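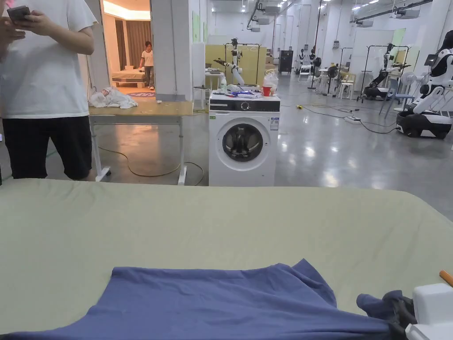
Hotgate H2 hand-held gripper
Two-finger, with camera. For folding, sorting, bed making and general household demo work.

In stock. Ships from our Skjelbred store. Loan sets also available, see further down.

What it is

A two-finger gripper you hold in your hand and work with a squeeze lever. Camera sits on the housing and looks out over the fingers. You do the job yourself, the gripper records what the fingers and camera did, and the same finger set bolts on to an arm later so what you recorded still makes sense on the robot. If you've used the older H1 it's the same idea, lighter, and the lever no longer pinches your thumb.

We've been putting it up against the Sotex parallel gripper since February, mostly on cloth. Notes from that are below. They are our notes, made while working, so don't expect a lab report.

In the box

Gripper, one pair of curved fingers fitted
Spare pair of flat inner pads
Wrist strap
Charging lead (no plug, any decent USB one will do)
Two memory cards
Hex key for the finger joints
Printed quick start, English and Norwegian

Not in the box: arm adapter, carry case, dock. Order seperately.

Main points

Fingers curved on the outside, flat pads on the inside
Pads swap without taking the finger off
Opening adjustable, stop screw under the lever
Battery lasts 5 hours recording, a bit less with the screen bright
Works left or right handed, strap moves over
Trigger position logged with every frame
Files copy straight off the card, no account needed

H2 or Sotex? Cloth

This is what most people ring up to ask. Short version: H2 for cloth, Sotex for boxes and anything with parallel sides.

T-shirts first. 23 folds with each, same person, same shirts, flat on a covered table. The H2 gets hold of a hem more easily as the finger tips come together before the rest of the pad does. You can go in low, pinch one layer, lift. With the Sotex the jaws stay square, so you tend to pick up two layers or push the fabric along in front of you. Not a disaster, just slower. Five of the Sotex folds had to be started again, one of the H2 ones.

Thick cotton: nothing between them.
Thin sports fabric: H2, easily. The Sotex pads let it slide.
Towels: either. Sotex grips harder, if you have a heavy wet towel you will want that.
Socks: H2 with the soft pads. Hard pads are hopeless on socks, whichever gripper.

Sheets and bedding

Fitted sheets are hard work with one gripper, use two. The left and right units pair from the menu, hold both levers closed until the light stops blinking. Keep the fingers just off the mattress on the way to the corner or you drag the whole sheet with you. Wrinkles are fine for recording, more useful than a perfectly flat sheet in our view, the arm is going to meet wrinkles sooner or later.

Small things

Packets, pens, phones, bottle tops. Here the Sotex catches up. Curved fingers can roll a pen away from you if you come in from the side, so come in from above and across it. Crinkly packets are fine with both. Phones flat on a soft surface are awkward with both, tilt first then grip.

Camera

Wide lens, fixed focus. Sees both finger tips at all openings, which the Sotex camera doesn't when fully closed. Bright ceiling lights can wash out the top of the picture, turn exposure down one step and leave it there. Don't use auto if you plan to compare sessions. Wipe the lens. Lint gets on it quicker than you'd think, specially with towels.

Arm side

Adapter fits the arms we sell plus most with the standard small bolt pattern. Check before ordering, send us a photo of the wrist plate if unsure. Controller is the Skirkiteo box, same one as for the H1, needs the new firmware. Old firmware will run it but the opening reads wrong by a few millimetres and you'll spend an afternoon hunting for it. We did.

Delay between lever and finger on the arm is small enough for folding. Not good enough for catching anything that's falling, so please don't buy it for that.
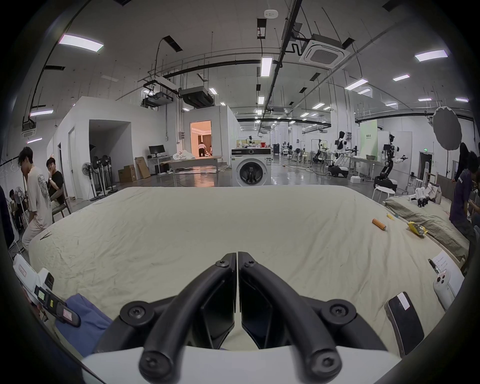 Gøran Strand wrote to us that the pads were the weak point on his pair: "Fine for three weeks of shirts, then one edge began to lift and it caught on every seam. I changed to the new pads and have had no trouble, but you should tell people to check them." He also asked for a louder click at the end of the lever travel, and would rather have that than a longer battery life.

Fair on both. Pads made before the March batch had a thinner glue line. If yours have a square corner instead of a rounded one they are the old sort, write to us with the order number and we'll post new ones free. The click is on the list for the next lever, no date for it yet.

Looking after it

Check pads every 2,000 grips, counter is in the menu under Service
Finger joint screws: snug, not tight. Overtightening makes the close jerky and it shows in the recordings
Dry cloth only on the housing
Don't leave it on charge over a weekend
Recalibrate after any finger change, takes under a minute. Close, open, close, wait for the light

Prices and loan sets

Single and pair prices are on the order form, they move a bit with the exchange rate so we've stopped printing them here. Pair works out cheaper than two singles. Schools and universities, ask.

Loan set is one H2 pair, one Sotex, pads for both and a case, for 40 days. You pay carriage each way. If you keep the H2 the carriage comes off the bill. There is normaly a short queue.

Sotex on its own: we sell it too, so no axe to grind. If your work is mainly boxes, tins and trays get that one.

Spares

H2 pads, hard, pair
H2 pads, soft, pair
H2 curved finger set
Stop screw and spring
Lens cover
Wrist strap
Skirkiteo cable, short or long

Questions to Wyn Rees at the Skjelbred store, email is quickest. Phones are on mornings only. Please have the serial number handy, it's inside the battery door.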